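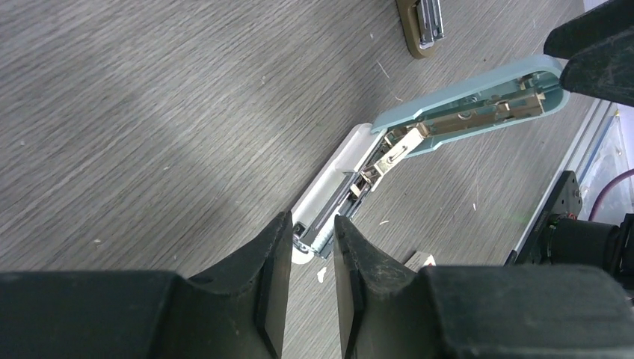
How to Refill and Unjam a Desk Stapler

Most desk staplers take standard staples and open the same way. You need a box of staples, a pair of tweezers, and a clear bit of table.

Opening it

Hold the base down with one hand and lift the top arm with the other. It will resist a little at first, then swing up from the hinge. With the arm raised you can see the metal channel where the staples sit. Some models have a push button at the back, so look for one before you pull hard.

Clearing a jam

Look at the front end of the channel. A bent staple usually sits right in the slot where staples come out. Grip it with the tweezers and pull straight out. Don't use a knife, which scratches the slot and makes the next jam more likely. If the staple won't move, slide the rest of the strip back first to take the pressure off.

Check for a second bent staple behind the first. Turn the stapler over and tap it on the table to shake out loose pieces.

Loading

Set the strip in the channel with the points facing down. A full strip fits most full-size staplers. Small ones take a half strip, so break it by hand if you need to. Close the arm until it clicks.

Testing

Staple two sheets of scrap paper. If the legs fold flat, you're done. If they come out crooked, open the arm again and check that the strip is seated all the way down.

Paper limits

A regular desk stapler with quarter-inch staples is good for up to 20 sheets of copy paper. I stop at 12 with older ones. For 27 sheets or more, use a heavy-duty model and the longer staples made for it.

Questions about parts and springs can go to Thilini Uddin at the Dreltadholm supply desk.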